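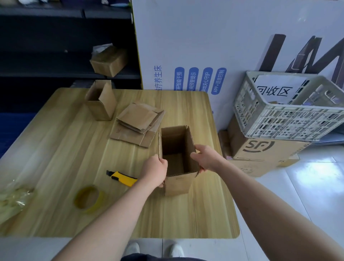 Both hands on the tall box.

The visitors came to Trondgate in the morning, when the hall was still cold. I had worked there for 7 years, and in November I was asked to stand at the table and open boxes while they looked.

The company was Prernaretti. It had built a packing arm that stood at the other end of the hall, behind a glass wall. First the visitors should see a person do the work, and afterward the arm. In this way, the manager explained, they would understand the difference.

I had slept badly. I am not a shy woman, but it is strange to do with guests what you do every day without thinking. I asked my husband at breakfast if I should go slowly or fast. He said, "Go as usual," and then he could not tell me what was usual, and I could not tell him also.

A man in a gray coat bent down to see my fingers. He had come by train from Tullow and he wrote everything in a small notebook. He wanted to know why I press a box before I let go of it.

"To hear it," I said.

He wrote this down. I was ashamed a little, but it is true. A weak box makes a soft sound, like a person who agrees with you and is not listening.

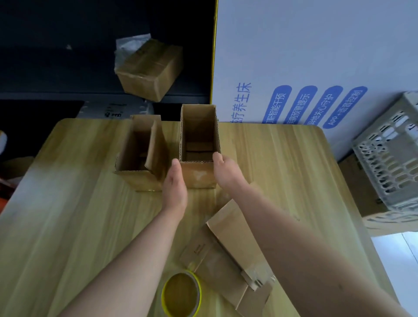 At the table, with one carton already laid flat.

After that we all walked to the glass. The arm was white and very clean. The engineer started it, and it lifted a box, turned it, and put it down exactly on the line. It did this again. It was beautiful, I must say so. Somebody clapped. The engineer told us that it could handle up to 200 boxes in an hour, and that it had now done 1,563 of them in the trial.

Then the man from Tullow asked if it could try one of mine. The engineer looked at the manager, and the manager looked at the clock. I went back to my table and chose a box which had made the soft sound. I don't know why I chose this one. Maybe I wanted to be kind to it, or maybe not so kind to the arm.

The arm took it by the sides. It waited. It put the box down again and a small orange light came on.

"It is asking for help," the engineer said.

Everybody turned their heads to me. I went in through the glass door and put my hand on the box, next to the metal fingers, and for a moment we were holding it together.

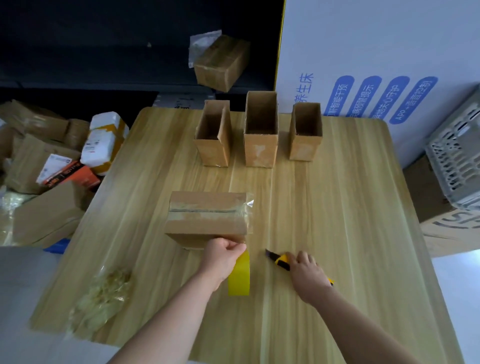 "What does the arm do when a box is too weak to lift?" asked a girl at the back.

"It puts the box down, turns on the light and waits for a person," said the engineer.

She was satisfied with this. I stayed where I was until the light went out.

Filed under: Short Stories, Work and Machines

Comments

Read this on my lunch break. The breakfast part made me smile, my wife and I have the same talks.

I wanted to know what the man in the gray coat did with his notebook. Will there be a second part?

The soft sound is right. I packed fruit for 3 summers and you do hear it.

More stories
The Night Bus to Greenberg
A Key for the Upper Floor
My Aunt Counts the Stairs
Two Umbrellas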